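4.2 Colour words and the trouble with "white"

We asked 125 residents of Marnine to name the colours of everyday objects. White proved the least cooperative. Paint merchants offered 22 names for it, 3 of them edible, while everyone else said "white" and looked at us with some concern.

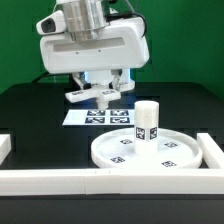
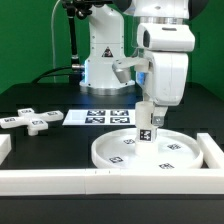 Figure 3. White machinery over a black tabletop.

Odair Siqueira (personal communication) holds that a bigger vocabulary means a sharper eye. Our data are less flattering — the merchants disagreed with each other on 40 per cent of samples, and with themselves after lunch.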